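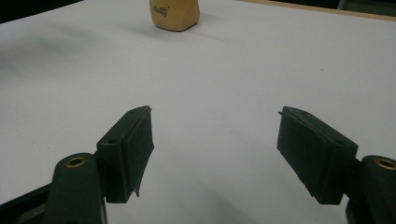
Colis open day, visit report
Posted February 27, 2022

I went to the Colis open day because Zanele Jacobs had a spare pass and because I have been complaining about Colis in this column since November, when they raised their minimum order. It seemed fair to go and look before complaining again.

For anyone who doesn't stock gifts: Colis is the outfit behind the Mabaso range, the small cups with a little character peeking over the rim. They sell to shops like mine through Grostach, the wholesaler, and Grostach has been pushing them hard. The leaflet that came with the pass promised "an afternoon inside the world of Mabaso." I have been to a lot of afternoons inside the world of something, and they usually come down to a talk, a tray of pastries and an order form on the way out. This one had all of those. The pastries were good.

We signed in and were given a sticker to wear. Dineo Venter handles the shop accounts and did the welcome. He told us Colis had sent out 1,034 Mabaso cups in its first season and 1,117 in the second, and he left a pause after the second number. I did the subtraction on the back of my sticker. That is 83 more cups, across every shop they sell to. I asked how many had come back. He said returns were handled by Grostach. I asked the person from Grostach, and she said she would have to check with Colis.

Then we were taken through to see the cups, in groups, with my group going last.

I had expected shelves. What Colis likes is white space, and Dineo had plenty to say about it. A product this small gets lost among other products, so you give it a plain white surface and let people come to it. I agree up to a point. My shop has one table by the window and a rent to pay, and if I gave a single cup that much room I would need to sell it for the price of a lamp. When Zanele said more or less the same thing, only more politely, Dineo told her it was about "the feeling of the display." She wrote that down. I think she wrote it down to tease him.

The table itself I liked. Light wood, with a big white board laid over most of the top and a strip of the wood left showing at the back. That much you could copy at home with a board and an afternoon. Gray carpet on the floor, which does a display no favors and no harm. I asked if the board was part of the shop package. It isn't, and they will quote you for one.

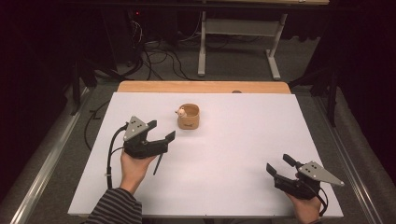

As for the cup, it is smaller than the catalog makes you think. The catalog shows it alone on a page, and you fill in the size of a normal mug for yourself. Put a person's hand anywhere near it and the thing shrinks. It is tan, short and round, a shade lighter at the rim, with a small dark mark printed on the front. I could not make the mark out from where I stood. If it is the brand name, they have been very modest about it. My customers pick things up and turn them over looking for a name, and I would want them to find one without their glasses.

The character on the rim is cream, with a round head and small ears, and it leans in as though it has dropped something. I'll admit it is charming. I had gone in determined to be unmoved and I stood there longer than I meant to. What is it, though? Zanele said bear. I thought mouse. Naledi Ngubane, who has the card shop two streets over from mine and was in our group, said hamster and would not be moved. I asked Dineo, and he said Colis prefers to let the customer decide. Fine, but I am the one who has to write the shelf card. Children will ask. "A small animal of your choice" is not going to sell anything.

I also wanted to know if the figure is fixed to the cup or just sits there. You would think this had one answer. The leaflet says "perched companion." Dineo said it was "designed to stay." Nokuthula Oosthuizen, who was introduced as head of product, said it depended on the version, and there are 2 versions, only one of which is in the catalog I was sent. So I still don't know which one I would be getting if I ordered from page four. A figure that size that comes away is a figure that goes under the radiator, or into a toddler. I said that out loud, and Nokuthula took it seriously and gave me her direct number, so I give her credit.

The other thing I asked was what people are meant to do with it. The leaflet suggests espresso, toothpicks, paper clips, "a single flower." When a product has that many uses on the leaflet I suspect it hasn't got one. Most of mine would end up on a windowsill with nothing in them, and I suppose there's no harm in that, but then it is an ornament, and I would shelve it and price it as an ornament.

There was a talk afterward from Zinhle Mofokeng on gift trends. I have heard it before under other titles. Small is big, people want comfort, put things near the till. She was a good speaker and she kept it short. She did mention that Omer, the chain, has been taking samples of something similar. If Omer does a version at half the price, I'm not sure where that leaves those of us with a box of the originals. I would have liked more on that and less on comfort.

Prices. The trade price hasn't moved, but the minimum is still where they put it in November, and the cups come in mixed cartons, so you can't choose colors. I was shown tan. I was told about others. I don't order what I've been told about, and I said so on the form where it asked for comments.

I put myself down for 3 samples, paid for, to go by the window and see who bends down to look. Naledi ordered a full carton on the spot. She has better light than I do and more patience with children, and she may well be right. Zanele is waiting to see what the Grostach person finds out about returns.

If you're thinking of going to the next one, the parking is at the back and the sign for it faces the wrong way. Ask which version is on page four. If you get a straight answer, please write in, and I'll print it.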